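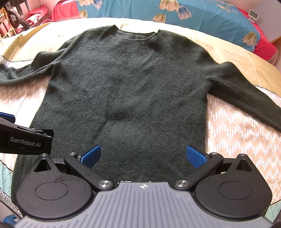
Getting your club's athletes ready for an anti-doping education day is a lot less scary than it sounds, and I really mean it when I say it can be fun! I've run these for the Misanside rowing and athletics clubs, and the whole thing fits into one evening if you prep well. Start with what people wear and bring. Tell everyone to come in ordinary clothes, and something like a plain dark green crew-neck sweater is perfect, with a T-shirt under it so sleeves can be pushed up when you practice the sample station. Team kit makes people feel like they're about to race, and you want them relaxed and asking questions.

## Before the evening

1. Book a room with two doors if you can. One group goes in while the other comes out, and it keeps the noise down.
2. Print the current prohibited list from your federation's site. Please don't reuse last year's copy!
3. Ask athletes to bring every supplement, inhaler and cold remedy they use, in the original packaging.
4. Set up 20 chairs at most. Bigger groups go quiet, and the quiet ones are usually the people with the best questions.

We had 719 signups across the region the first time we offered this (I nearly fell off my chair), so we split them by club and ran it all through September.

## The label check

My favorite part by a mile. Everyone lines up their products and reads the ingredients against the list. Work in pairs and swap halfway through.

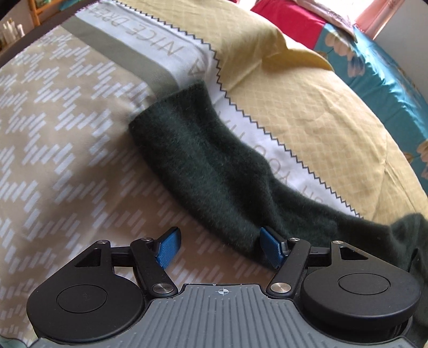
Give each pair ten minutes, then stop and talk about what they found. Things to look for:

- "Proprietary blend" with no amounts given
- Ingredient names that don't match between the front and back labels
- No batch number on the tub

Anything doubtful goes on a sheet of paper, and the athlete takes that sheet to the team doctor. Don't try to rule on it yourself, even if you feel sure. For our club the doctor's inbox is handled by the Dradeck office, and they answer fast.

## Practicing the paperwork

Use blank practice forms and let athletes fill in the whole thing, including the medication section. Then have them swap and hunt for mistakes. Missing dates are the big one. The Onyeka juniors found so many in their own forms that they asked to do a second round, and the second set came back spotless!

If you have time left, walk through a therapeutic use exemption too. Keep it to the basics: who applies, when, and where the letter is kept.

## Afterward

Send the slides the same night. We put ours on the Drustum shared drive, where the folder has been opened 987 times so far, and I still get a kick out of checking it. Add a short feedback form with 2 questions on it: what was clear, and what wasn't. Read the answers before you book the next room.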